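Robot teaching by demonstration

From Griditz, the bench robotics reference

Robot teaching by demonstration is the practice of getting a machine to do a task by doing the task through it, over and over, until a learning program has enough recordings to try on its own. The person in charge may push the arms by hand or drive them from a distance. Either way, the job on the table tends to be one that a bored child could manage, and the recordings tend to number in the hundreds.

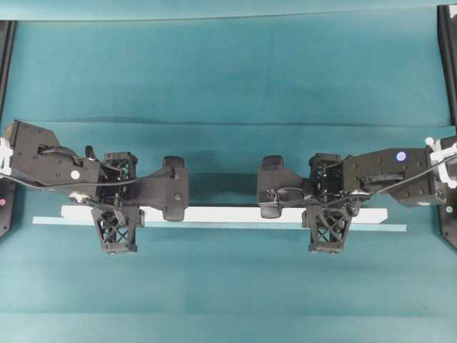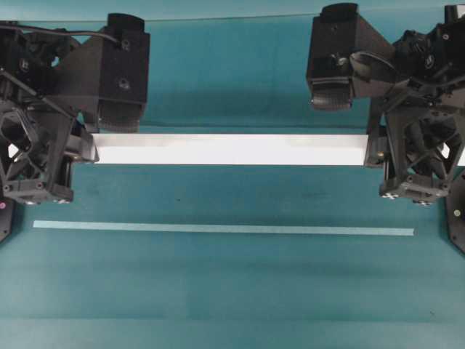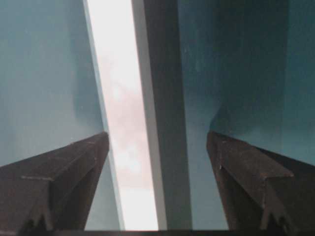
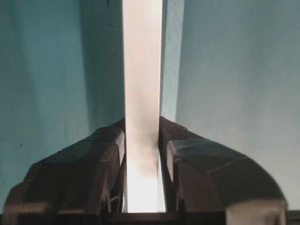

Two-arm work with a long white bar: head camera (first and second), wrist or gripper camera (third and fourth).

Background

Factory robots were long taught with a handheld box of buttons called a teach pendant. The operator moved the arm to a point, saved the point, moved it to the next one and saved that too. The method is still in wide use and works very well as long as the world agrees to stay where it was. Shift the part by the width of a thumb and the robot will carry out its duties on thin air, with perfect repeatability.

Teaching by demonstration stores whole movements along with what the cameras saw during them. The hope is that a program fed enough of these pairs will learn what to do when the part has shifted. How much is enough remains a matter of debate, and the usual answer is more than you have.

Methods

Teaching by hand, also called kinesthetic teaching, means taking hold of the arm and leading it through the job. It needs no extra equipment and gives the teacher a fair sense of what the joints can and cannot do. The drawback is that the teacher's own hands and sleeves end up in the recordings, where a learning program may decide they are an important part of the task. Leading two arms at once is possible but resembles dancing with a pair of ironing boards.

Teaching by remote control, or teleoperation, keeps the teacher out of the way. In the leader and follower layout, the teacher holds a second set of arms built to similar proportions, and the working arms copy them joint for joint. Other setups use handheld controllers, gloves or a 3D mouse. Many low-cost systems send back no sense of touch, so the teacher has to judge grip by eye – a skill that arrives slowly and leaves after lunch.

Two-arm tasks

Long, thin objects are a favorite for two-arm practice. A bar held at one end will tip or swing, while a bar held near both ends stays put but ties the arms together: if one moves faster than the other, the bar twists, slips or pushes back. The teacher has to lift evenly, which most people do without thought when using their own hands and almost never do on the first try with borrowed ones.

Common exercises include picking up a bar with both grippers, moving it sideways while keeping it level, and setting it down along a line. Plain tablecloths are popular because they give the cameras little else to get excited about.

Camera views

A head camera shows how the two arms stand in relation to each other. It is poor at showing the last small distance between finger and object, which is often hidden by the gripper itself. A wrist camera covers that distance and very little else. Newcomers find wrist footage hard to read, and old hands admit to the same when pressed. Most learning setups take in both kinds of view at once.

Example: the Olmedo set

The Olmedo set is a collection of two-arm demonstrations gathered by the Pemov workshop, starting in April, using remote control throughout. It holds 2671 recordings, of which 1234 are marked as clean. The rest contain drops, second attempts and long pauses in which, according to the set's notes, "the operator was thinking." A typical recording lasts about 30 seconds.

Users disagree over whether the unclean recordings should be thrown out. One camp holds that a robot taught only from perfect runs has no idea what to do after a fumble. The other has watched a robot learn to pause thoughtfully over a table and would like it to stop.

See also

Fanivport (recording format)
Leader arm
Parallel gripper
Teach pendant

Page last changed 8/8/20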